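Wandholm Table Covering Paper, White

Wandholm table covering paper is supplied on the roll for use in classrooms, craft rooms, sorting areas and examination halls. It protects the tabletop from ink, glue and light scratches, and gives a plain, even background for work with small parts.

Specifications
Width: 460 mm or 320 mm
Rolls per carton: 10
Color: white
Finish: uncoated, matte on both sides

The paper may be cut with ordinary scissors or torn against a straight edge. It accepts pencil, crayon and felt pen. It is not intended for direct contact with food, and prolonged exposure to sunlight will cause some yellowing – rolls should be stored in the carton until needed.

For wide tables, two lengths may be laid side by side and joined underneath with masking tape. Customers who require full coverage from a single sheet should ask for the Charbonneau wide roll, which is cut to order at our Clistcombe warehouse.

Ordering
Orders are accepted by the carton. Schools and public bodies may request an account by writing to Sarla Srivastava, Institutional Sales. Orders above 2,000 sheets, cut to size, are quoted separately.

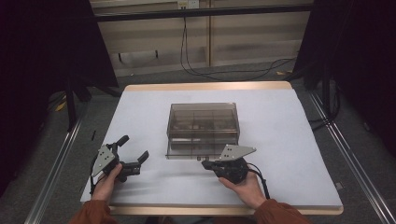
Page last changed: January

Samples of each width are available on request and are sent without charge. Damaged cartons should be reported before the rolls are opened.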